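Ticket 2000 - Rice cooker lid won't stay up / starchy water on bench
Site: Lurnbridge, shared room
Logged by: Habibur Sultana
Status: Resolved
Opened: January 16, 2024

Reported problem: Lid on the Oltilik cooker drops shut while people are scooping, and there's a cloudy puddle behind it after every batch. Rice itself is great, by the way - lovely and fluffy, no complaints at all!

Entry 1
Cleared the bench and had a proper look. Steam vent was gummed solid with old starch, which explains the puddle. Soaked the vent cap in warm water with a drop of dish soap, scrubbed it with a toothbrush and it came up beautifully. Hinge had dried rice packed into the left side. Picked it out with a skewer.

Entry 2
Lid now goes right up and stays there. Opened and closed it 7 times with no drop, very happy with that. Test batch next: 700 g of rice, rinsed until the water ran clear, filled to the line.

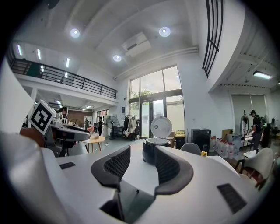 How long should the rice sit on warm before anyone lifts the lid?
Ten minutes does it. The grains firm up and a lot less water runs off the lid when it opens.

Entry 3
Test batch cooked through and the bench stayed dry. What a difference a clean vent makes! Bottom layer had a bit of colour but nothing stuck.

Entry 4
Nedex had the spare inner seal, part came from Balogh in 5 days. Old one was still soft so I've left it in and put the new one in the drawer with the measuring cups.

Follow-up: vent cap to be rinsed after every use please, hinge wiped weekly. Will check the seal again in June. Closing this one.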